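Lullow Street Kit: nine weeks with it in a student robotics club

I help run an after-school robotics club, and in November we bought the Lullow kit to build a small delivery rover, the kind that trundles down a residential street with somebody's lunch in it. I had doubts about it then and I still have most of them.
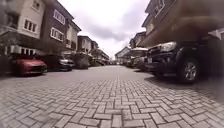 What you pay for is a low four-wheeled base, a Multel controller board, one camera, and a login to the Soltum software, where students label street footage and train the driving model. The box says "street ready in 9 sessions." We are well past nine and I would not let ours cross a road without a kid walking next to it.

The base is decent. The wheels are soft enough for paving blocks and the motors have more pull than I expected. It took two of our younger members one meeting to put it together, with a single stripped screw. Battery life is fine if you ignore the number on the carton.

The software is where I lose patience. The camera rides very low, so a parked SUV takes up a huge share of the view and the houses behind it don't help the rover decide anything. Soltum wants 300 labeled stills before it will train at all. Labeling is slow, the undo button works when it feels like it, and the "auto-suggest" tool kept calling shrubs vehicles. My students got good at catching this, and I suppose you could call that learning. The sales page certainly does.

We ended up with 2934 stills in the project. After the first 200 or so labels the model could tell pavement from car most of the time on dry, cloudy afternoons. Strong shadows still throw it off. More footage helped a little, then stopped helping, and support answered my question about that with a link to the page I was asking about.

The curriculum binder is thin. It spends pages on "the future of delivery" and gives half a page to measuring stopping distance, which was the one activity the whole club argued over and wanted to repeat. We wrote our own worksheet for it.

For comparison, we also own an older Nakajima line follower set. It does far less and looks like a toy, but every part of it can be opened up and understood by a ninth grader in one afternoon. With the Lullow, a lot happens on a server somewhere and the kids wait for a progress bar.

Would I buy it again? At half the price, maybe, for a club that already has a teacher comfortable with training data. For a first-year club, no. Get the line follower and spend the rest on batteries.

Two and a half stars. The half is for the wheels.

Posted February 10, 2024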